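The Ceiling at Itstead

In my third year at the Itstead laboratory I became a person who measures how long a machine looks at a ceiling. I did not plan it. I had come from another country with a proposal about friction, and my supervisor read it politely and then gave me the simulator.

The simulator was called Pestata. In it there was a room with dark brown boards, a grey wall and a white robot with two arms. The robot had a policy, which we had trained, and the policy had a habit. Before it reached for the object it would sometimes tilt its view upward, both grippers raised, and wait there. My supervisor called this hesitation and wanted it removed. It cost time and it made the graphs ugly.

I ran the first group of trials on a Thursday night, when the cluster was free and my neighbour upstairs was practising the trombone. There were 166 trials. I wrote down the result of each one by hand in an exercise book, although the program also kept its own record, and beside each result I wrote a small letter U if the robot had looked up. 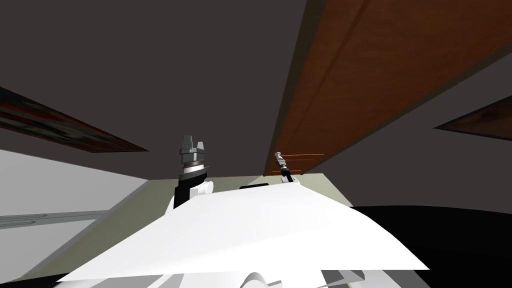
By the morning I had a column of letters and a sore wrist. I made tea and began to compare. Of the 166 trials, 131 had finished with the object held. I had expected the letter U to gather beside the failures, like the damp that gathers in one corner of my flat. It was the other way. The trials in which the robot looked up were mostly good trials.

I did not believe it. When you write in a language you learned late, you get used to checking everything twice, and I have the same habit with numbers. I changed the random seeds. I changed the colour of the light. For 60 trials I locked the view so it could not tilt at all, and the success fell to 25. I remember I closed the laptop very softly, as if somebody was asleep in it.

My supervisor said the lock had probably broken something else. This was a fair objection and I was annoyed for a whole weekend. Then I tried what the old Drikus report recommends, which is to leave the movement alone and take away only the information. I let the robot look up as long as it wished, but for that moment I gave it a plain grey picture. If the ceiling was telling it something, it should now become worse.

It did not become worse. It grasped as well as before.

So it was not the looking. It was the posture. When the robot leaned back, its arms came to a place from which the reach was short and simple, and the fingers could arrive on both sides of the object together. The ceiling was only what happened to be in front of the camera. I had spent a season studying the view from a chair, and the important thing was that it had sat down. 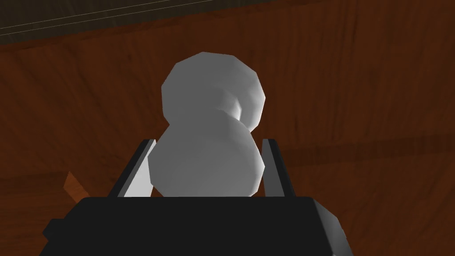 The faceted figure between the two fingers, against the brown wood.

I wrote it up as a chapter of eleven pages. The title was a dull one, with the word "preparatory" in it, and the Soltani workshop accepted it in September with a request to make the axes larger. My supervisor stopped saying hesitation. He said "the set-up phase", with great seriousness, as though he had always said so.

My mother telephoned on the evening of the acceptance and asked what I had discovered. I tried to explain in our own language, where I had no words for gripper or policy. I said that there is a machine which leans back before it takes hold of a thing, and that we had wanted to cure it.

"Your grandfather did that," she said. "Before he lifted the bucket."

I asked her which bucket, and she began to tell me about the well, and the neighbour's dog, and the colour of the old gate. I had the exercise book open on my knee. After a while I turned to a clean page and started to write it down.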